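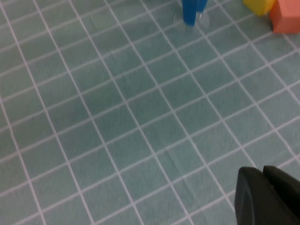
Figure 2. Mat with printed grid.

4.2 Does squared paper help beginners cut straighter?

The claim that beginners cut more accurately over a printed grid is repeated in most quilting manuals and in nearly every shop catalog we consulted. Evidence for it is thin. The study usually cited, from the Trenddale evening classes, had no comparison group and let the teachers score their own students' work. Nwosu repeated it with outside scorers and found a much smaller gain, which disappeared when students who had sewn before were left out.

Our own data come from the Tovemthorpe classes. Of the 87 students who enrolled, 59 finished the course and handed in a full set of cut strips. We do not know why the others left, and it would be unwise to assume that they cut as well as those who stayed. Students worked over either a plain surface or a gridded one of the general type in Figure 2. They were assigned by class, so any difference between groups could also be a difference between teachers.

Strips cut over a grid were slightly more even in width at the first session. By the fourth week the two groups could not be told apart. This is hard to square with the idea that the grid teaches anything. A simpler reading is that it saves a new student from measuring, and that measuring is soon learned anyway - with or without printed lines underneath.

We also asked students which surface they preferred. Most chose the grid, and several said it made them feel more careful. Feeling careful and cutting carefully are different things, and in our sample the two were barely related. Of the 19 students who called themselves "very accurate," 4 had the most uneven strips in their class.

Lavoie (Lucie Lavoie, personal communication) has suggested that the benefit may show up only with slippery fabrics, where the cloth shifts and its edge has to be lined up again. This is possible. All of our strips were plain cotton, and the Dodora workbook used in both groups does not cover other fabrics until after the course ends. Until someone tests the idea with proper assignment, we see no reason to repeat it as a finding, and we have left it out of the pooled estimate in Section 5.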